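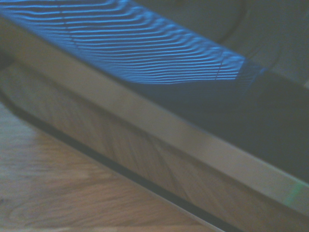
Vorarstead Furniture Surfaces
Data card, release 2
Last revised 19 November 2022

Summary

Vorarstead is a collection of close-range photographs of household furniture surfaces, assembled at the Kinberg and Olvera sites. It covers tops, edge bands, side panels and the joins between them. The collection is intended for the study of surface finish, in particular glossy finishes that reflect nearby light.

Contents

The release holds 400 photographs of 111 pieces of furniture. Of these photographs, 194 are marked "glossy" in the finish column. The remainder are marked "matte", "textured" or "mixed". A piece with a glossy top and a wood-textured side is recorded as mixed only when both surfaces fill a substantial part of the photograph — otherwise the larger surface decides the entry.

File layout

photos: one folder per piece, numbered by site
surfaces.csv: one row per photograph, with finish, edge color and panel texture
notes.txt: remarks entered by the annotators

Annotation

Finish and edge color were entered by Nuria Montes and Ecaterina Mocanu. Disagreements were settled by Mariann Hajdu. Annotators recorded the color of the surface itself and entered reflections separately, under "reflection". Striped or rippled reflections have the value "banded". Dark lines within a reflection are noted as "line, unresolved" unless a second view shows whether they belong to the surface.

"Wood texture" refers to appearance only. The material of a panel was not tested, and no entry should be read as a statement about what the furniture is made of.

Known limitations

Dark finishes are more common at Olvera than at Kinberg. Steep viewing angles make the width of edge bands unreliable, and measurements should not be taken from the photographs. Entries made before July used a shorter color list; "gray" in those rows may include silver and beige.

Use and contact

The collection may be used for research and teaching with credit to the Dusow Surface Archive. Corrections should be sent to Nayeli Sandoval, with the folder number and the row concerned. Requests for the earlier release are handled by Tonantzin Espinoza.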